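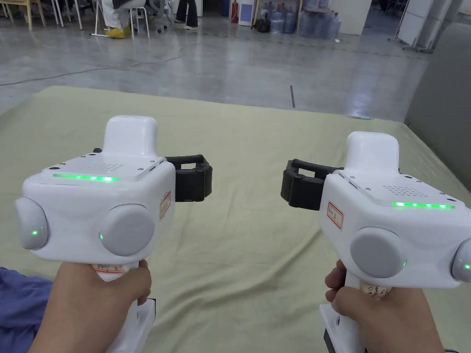 According to Agathe Poulain, most of the clothes that people bring to the repair evenings in Triltau need less than an hour of work. She said this in the library hall, where the new season of the clothing exchange opened in September, and she had a coat with a torn lining over her arm when she said it.

The exchange is now in its second year. People leave clothes they don't wear anymore and take others home, without paying. What is new this season is the repair table, which was added after many visitors asked what to do with things that were still good but had a broken zipper or a missing button. Before, such clothes were refused at the door.

The town has given the hall for seven months. Heating and light are included, but the organizers must pay for thread, needles and the two sewing machines themselves. A small fabric shop, Tanguy, on the street behind the station, has promised to give leftover material. The shop Gaveck will take in bags during its opening hours, so that people who work in the evening can also bring something.

During the first season 347 pieces of clothing changed owner. Children's jackets and rain pants went first, often in the first half hour. Men's shirts stayed the longest. At the end there were around 12 bags left, and these went to the clothing bank in Fonis, which sorted them again and kept the larger part. 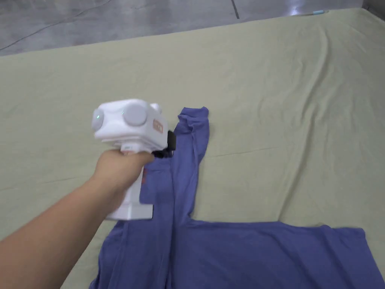
Linnea Midtbø would like the rules about washing to be stricter. Clothes should come clean and folded, she told the meeting, and a sweater that smells of smoke should go back home with the person who brought it. Last year the helpers washed many things in their own machines, and she thinks this can't continue for a whole winter.

The meeting did not decide on it. For now a sign at the entrance will ask for clean clothes, and the question will be discussed again after the first month. Underwear, swimwear and shoes with worn soles are still not accepted. Bed linen is accepted, but only complete sets.

There was also some talk about sizes. Several visitors found it hard to search through the racks, as labels are often cut out or can't be read. The racks will therefore be marked only with small, medium and large, and one separate rack will be kept for children.

The exchange is open from 5 p.m. to 8 p.m. on the evenings announced at the library desk. The repair table closes half an hour earlier. Anyone who wants to repair their own clothes can do so there and get help - it isn't necessary to know how to sew. For a new zipper, visitors are asked to bring the zipper with them.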